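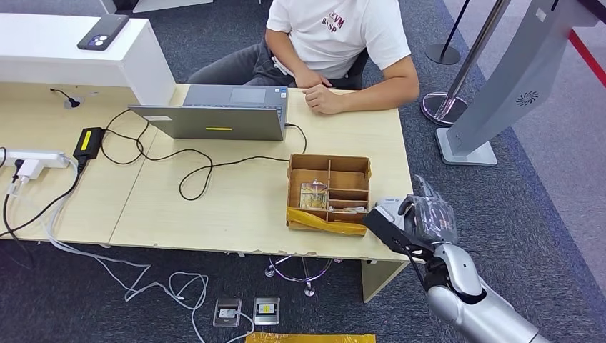 Review: Birkett Harbor Tug Kit, 1:100

By Sayaka Hattori
Posted in May

Search this site Enter keywords Go

Birkett has been making small ship kits for a while, mostly coasters and fishing boats, and the harbor tug is the first one I have built from start to finish. It is a full-hull plastic kit in 1:100, with the option to cut along a scribed line inside the hull if you want a waterline model. I built mine full hull.

The parts come on five gray sprues and one clear one, with a small sheet of photo-etched brass for the railings and ladders. Decals cover two boats, the Prurkow and the Rosever. The Prurkow is black over red with a buff deckhouse, and the Rosever is dark green. The instructions are a folded sheet with drawings and very little text. Step 14 shows the towing hook upside down, so check it against the box art before you glue.

Fit is good on the hull. The two halves went together with tape and thin cement, and I needed filler only at the stern, where the fender meets the bulwark. The deck is a different matter. Mine was slightly too wide amidships and had to be sanded on both sides before it would drop in. Take off a little at a time and keep test fitting.

The deckhouse is the best part of the kit. The doors have hinges and handles molded on, the window openings are crisp, and the clear parts are thin enough to see through properly. There is no interior apart from a wheel and a chart table – I added a bench from scrap and you can just see it through the front windows.

The brass railings are too soft. I bent one section just taking it off the sheet and replaced that run with stretched sprue. The funnel comes in halves with a seam down the front that takes some work to hide. The rigging thread supplied is fuzzy, and I used Drusura fine line instead.

Painting was simple. I sprayed the hull before adding the fenders, then brushed the deck in a red-brown. The decals are thin and settled well over gloss, although the white in the name is not very opaque on the black hull. A second set laid on top would fix it, but you only get one per boat.

At $39 the price is fair for what is in the box. A beginner could manage it by leaving off the brass. I would buy another Birkett kit, and I may do this one again as the Rosever.

Recent reviews
Drusura Fine Rigging Line, 2 sizes
Birkett Steam Coaster, 1:100
Cutting Mats Compared
Brass Ladders for Small Ships
Airbrush Cleaning Pots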